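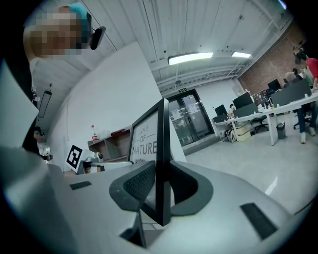 How Does a Forklift Lift Without Tipping Over?

A forklift is a small truck with two long metal arms in front. The arms are called forks. The driver slides the forks under a load, raises it, and carries it to another part of the building. Forklifts work in warehouses, factories, lumber yards, and big stores before the doors open in the morning.

A forklift is not very big. Many are shorter than a family car. Yet they can pick up loads that weigh as much as a car does. Why doesn't the front end just drop to the floor?

Think about a seesaw

A seesaw has a board and a point in the middle where it balances. That point is called the pivot. If a heavy child sits on one end and a light child sits on the other, the heavy end goes down. If the heavy child moves closer to the pivot, the two sides can balance again.

A forklift works the same way. The front wheels are the pivot. The load on the forks is one end of the seesaw. The other end is the back of the truck, where there is a very heavy block of iron or steel called a counterweight. The counterweight pushes down behind the front wheels while the load pushes down ahead of them. As long as the back side wins, the truck stays level.

Distance matters too. A box at the tips of the forks pulls harder on the truck than the same box pushed all the way back. Drivers are taught to slide the forks in until the load touches the upright part behind them.

What makes the forks go up?

The tall frame on the front is called the mast. Inside or beside it are metal tubes filled with oil. Each tube has a rod that can slide in and out. When the driver pulls a lever, a pump pushes oil into the tubes, and the oil pushes the rods up. Machines that use liquid this way are called hydraulic.

Oil is used because it is very hard to squeeze into a smaller space. When the pump pushes on it, the push travels through the hoses to the rods.

Most masts also have chains. One end of the chain is fixed in place and the other end is joined to the forks. The chain runs over a wheel at the top of the rod. When the rod rises 2 feet, the forks rise about twice that far.

Why does it steer from the back?

In a car, the front wheels turn. In most forklifts, the back wheels turn. This lets the truck swing around in a narrow aisle. It also means the back end swings out wide, so people on foot need to stay well away from it.

Words to know

Counterweight: a heavy block that balances a load.
Hydraulic: worked by pushing a liquid through tubes.
Mast: the tall frame that guides the forks up and down.
Pallet: a flat platform that goods are stacked on. It has gaps for the forks.
Pivot: the point something balances or turns on.

Try it at home

You need a ruler, a pencil, and 3 coins of the same kind. Lay the pencil on a table and balance the ruler across it. Put two coins on one end, stacked up. Now put one coin on the other end. Which end goes down? Slide the two coins slowly toward the pencil until the ruler tips back. The two coins are still heavier than the one, but they are closer to the pivot, so they pull less on the ruler.

Written by Tae-yang Tak
September 23, 2022

More to read
How Does a Crane Pick Up a Bus?
What Is a Pulley?
Conveyor Belts: Moving Things Without Carrying Them
Why Do Elevators Have Weights?
A Visit to the Plovley Warehouse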